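# Chapter 7: Who Gets to See Your Post?

When I signed up for Drundico I was 19, and I thought a feed was just a pile. You post something, it lands on top, your friends scroll down and there it is. Then one September the pile quit being in order, and I got pretty grumpy about it (I still am, a little). 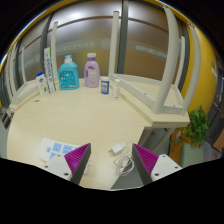 My roommate back then, Khang Mai, posted a long rant about bus fares and got two likes. The next morning he posted one line about soup and it went everywhere! Same guy, same followers. That bugged me enough to start reading up on how feeds get sorted, and this chapter grew out of those notes. 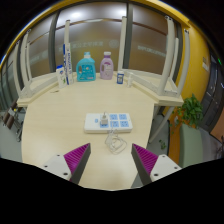
So we'll start with the plain kind of feed, newest first, and then look at the ranked kind. A ranked feed gives every post a score. Replies usually push the score up, and age pulls it down – how fast depends on the site. Sedine lets old posts hang around for days, while Mavimau drops them by dinner.
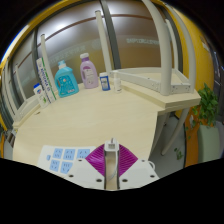
You'll need two terms before we go on. **Reach** is how many people had your post show up on their screen. **Engagement** is how many of them did something with it, like tapping or replying. Students mix these up all the time, and I did it myself in a talk once, with Rhiannon Phillips in the front row shaking her head at me.
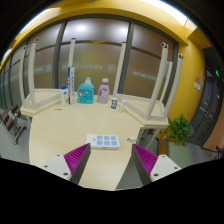
*Figure 7.1. Pale wood-grain table.*

Section 7.1 works through a small feed by hand, so grab some scratch paper and a pencil.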